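Wrist view only vs. wrist + overhead for multi-finger grasping
Forum: Manipulation and Learning > Methods

gredora_lab
Sunday, October 27, 2019

Posting a result we did not expect and would like criticized before it goes in the report. Task is approach and pinch on glossy molded parts with a three-finger-plus-thumb hand. Policy is behavior cloning from teleoperated episodes, 400 for training, 90 held out. Two conditions: wrist camera alone, and wrist plus a fixed overhead camera. Same encoder, same number of gradient steps, joint positions given to both.

Wrist alone won on final fingertip placement. Overhead helped in the first part of the reach and then hurt in the last 15 mm. I suspect the overhead features are useless once the hand covers the part, and the network keeps weighting them anyway.
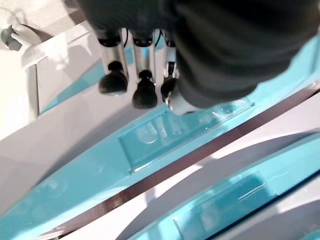
The other candidate is reflections. On a shiny surface the fingers show up twice in the wrist view, once as fingers and once as a smear under them, and the gap between the two closes as the hand comes down. That is a distance cue of sorts. From overhead there is nothing comparable. I have no clean way to separate the two explanations yet.

nnowakowski
What does the overhead crop look like? If you resized the full view to the encoder input, the part may be a handful of pixels wide. Then you have tested resolution and nothing else.

gredora_lab
Cropped to the work area before resizing. Still coarser than the wrist view, I agree.

tendon_slack
I don't buy the reflection story. We ran something close to this in Litenville with matte parts and also saw wrist-only come out ahead. No reflections to speak of. Occlusion explains it without help.

b_szabo
Matte parts giving the same ranking does not rule out reflections contributing on glossy ones. Compare the size of the gap, not the sign. Did you log placement error per episode?

tendon_slack
Mean and worst case only. So no, I can't give you the gap with an error bar. The ranking held over three seeds.

nnowakowski
Three seeds is thin. Try dropping the overhead input at random during training – if wrist + overhead then catches up with wrist alone, the network was leaning on a bad input and you can stop arguing about optics.

gredora_lab
Reasonable. Input dropout is queued, plus a set with the same parts under matte spray. Batch size stays at 670 so the runs stay comparable.

b_szabo
Check that the spray doesn't change contact friction. Score placement before contact if you can.

gredora_lab
Scoring is already pre-contact. Per-episode errors will be in the next post, both conditions.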